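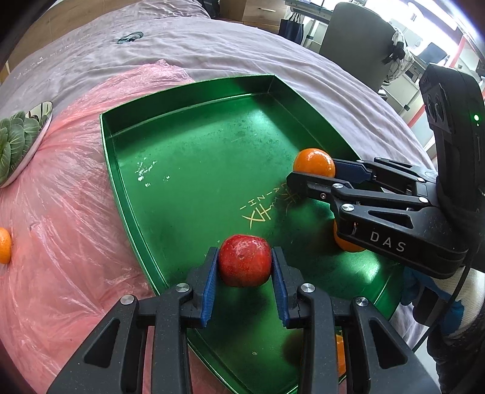

Sombat Chareonsuk thinks I worry about the wrong thing. He wrote to me after my last column that the packing people at Stillcombe were never in love with packing, and if a machine wants to put fruit in trays for eight hours, it is welcome to do so. He asked me if I had ever done this work myself. I have. I did it for two winters when I first came to this country, and my English was too poor for anything else.

So I will try to answer him properly, as he deserves.

It is true that the work is dull. It is also true that it hurts. After a month at the line my thumbs were stiff in the morning and I could not close a button. If a gripper with soft finger pads can hold an apple without leaving a bruise on it, I will not cry for the old way. On this point Sombat and I agree, and I think most people on the floor would agree too.

What I worry about is the talk. At Stillcombe we were 28 on the late shift, and we talked all the time. I learned the word "overdraft" there. I learned how to get my daughter into a nursery, and which bus did not come when it rained. The hands were busy but the head was free, and this was the one good thing in a bad job. Now a part of the shift holds the tools and shows the work, one piece of fruit after another, so that the machines can learn it. A woman I used to stand next to tells me this needs more attention than packing ever did. You must take the apple the correct way, bring it over the tray, put it down, begin again. When she talks, she makes mistakes. Therefore she does not talk.

The managers call this a step up, and perhaps it is. The room is warmer and she can sit down between tasks. She is paid a little more by the hour. But she was told that her group should reach 2,000 good repetitions, and she was not told what happens to the group afterwards. She asked twice. The second time she was given a leaflet from Quintero, the firm which supplies the system, with a drawing of a smiling person beside a robot arm.

I do not say that Quintero has bad intentions. I say that a person who teaches has normally some place in the school. When I trained new packers, I received a small bonus for each one who stayed, and my name was on the sheet. The people who train the machine have no sheet. What they know about a soft mandarin, that you feel it before you see it, goes into the system, and then it belongs to somebody else.

Sombat will answer that this was always so, that the company also owned the boxes we filled. Yes, but a box was finished when it left. It did not come back in spring and take the next shift.

I would ask for two simple things. Tell people before they start what the plan is for them, in writing, and in the languages they read. And pay something for the skill, apart from the hours. At Gokimier, where my cousin works, the staff asked for both and they got the first one within 30 days. The second is still being discussed. They are meeting again in March, and my cousin has promised to send me the paper if there is one.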